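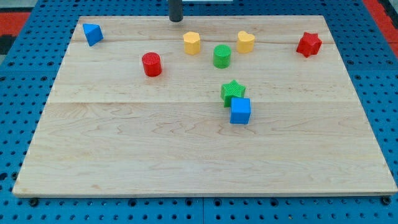 Progress Report No. 6
Page 2

Trirkeck Laboratory, Manipulation Software Group
Submitted to the Immont Fund, September
Prepared by Elspeth Pringle, Principal Investigator

Summary

During this reporting period the group completed the move to a single software stack for perception, planning and low-level control of the tabletop arm. Work on language-directed pushing of colored blocks continued on the standard board. Two of the three milestones in the work plan have been met. The third, recovery from blocks in contact, is behind schedule, and a revised plan is given below.

Perception

The block detector now reports color, shape and planar pose for all eight pieces of the standard set: two cylinders, two stars, a heart, a hexagonal prism, a triangular wedge and a cube. Each color appears twice in the set, so an instruction such as "move the red block" is ambiguous and must be resolved by shape. The previous detector handled color and shape in separate stages and often disagreed with itself when two blocks touched. The green star and the blue cube are a typical case. With the cube directly in front and covering part of the star, the old software either merged the two or reported the star as a smaller object some distance from its true position.

The replacement, written by Tuấn Hứa, estimates both labels jointly and carries a pose uncertainty forward to the planner. The seam between the planks of the board, which the earlier edge filter sometimes took for the side of a block, is now masked during calibration. Calibration must be repeated whenever the board is moved on the pegboard table. The procedure takes 13 minutes and is described in the operator notes.

Planning

The planner accepts a target described in relation to another block or to a region of the board, for example "push the green cylinder to the left of the heart." It selects an approach point for the rod, checks the path against the remaining blocks, and replans after each short push. Replanning previously halted the arm. It now runs alongside execution, and the arm pauses only when the new plan differs from the current one by more than a set distance.

Long pushes toward the near half of the board remain less accurate than short ones. The cylinders are the main source of error, as they tend to slide off the rounded tip when contact is off center. A correction term has been added to the contact model and is under test. We do not yet have results that we would wish to report.

Control and tooling

The Derken controller interface was rewritten to remove a timing fault that caused commands to be applied out of order after a dropped message. Logs are now written in one format for all three modules and can be replayed without the arm. The replay tool, named Đinh, has become the main means of checking changes before they reach the hardware. The regression set contains 53 recorded episodes and is run every Monday.

Difficulties and changes to the plan

Separating blocks that touch requires the planner to choose a first push that does not serve the instruction directly. The present cost function penalizes such moves, and the arm will often push both pieces together toward the goal. We propose to add a separate clearing step, called before the main plan when the detector reports contact. This work requires an extension of 6 weeks to the third milestone. No change to the total budget is requested.

Work for the next period

Complete the clearing step and test it first in replay, then on the arm.
Finish the evaluation of the revised contact model for cylinders.
Release the operator notes and the log format to the partner groups.
Begin trials with instructions that name two blocks in sequence.

Questions on the software may be sent to Tuấn Hứa. Questions on the schedule should be directed to Elspeth Pringle.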